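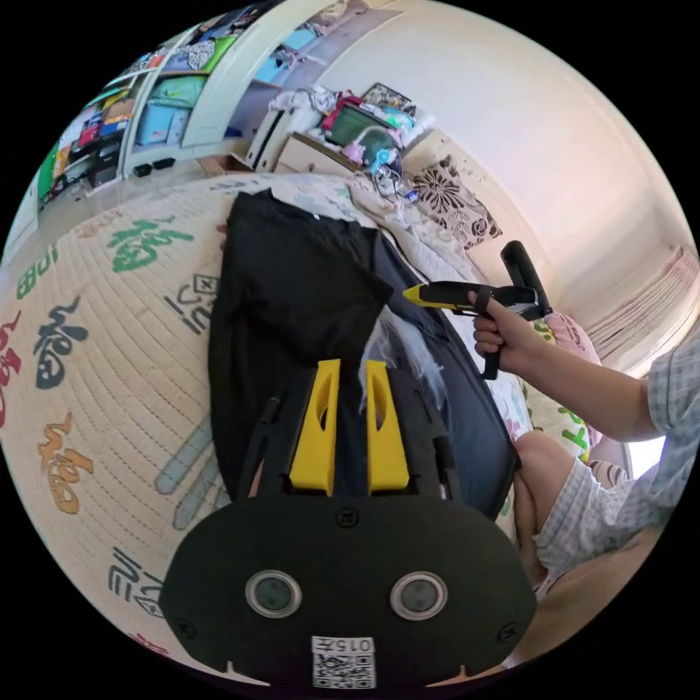
Figure 1. Black garment laid out on a woven mat.

Wuston Snowboard Cup: How a Small Hill Runs a Slopestyle Day
Student project report, Sport and Recreation

I grew up riding at Nandside, so when we were asked to choose a local event for our project I knew straight away which one it would be. The Wuston Cup is held there every February, and this year I spent 2 days following it from the first practice run to the packing up of the fences.

The course had two rail sections and three jumps, with the last jump built a bit smaller than planned after a warm night softened the landing. Each rider had two runs and kept the better score out of 100. The winning run in the open women's group was a lovely, tidy one from an Ilcombe club rider — no huge tricks, but every landing was clean and she kept her speed right to the bottom. It scored 88, and you could hear the cheering from the car park!

There were 57 riders on the start list. Entry fees and the sausage sizzle left $765 after costs, and all of it goes towards a new rail for next season, which the younger kids are already arguing over (they want a rainbow one, of course).

I also asked riders what they thought of the judging. Most were happy with it, though a few from the Sirko club felt that the rails counted for too little beside the jumps. I tend to agree with them. A separate score for each section, read out after every run, would help families follow along as well — my own mum was lost for most of the morning.

Submitted May 19, 2019

Contact us | © 2019 Student Projects | Back to top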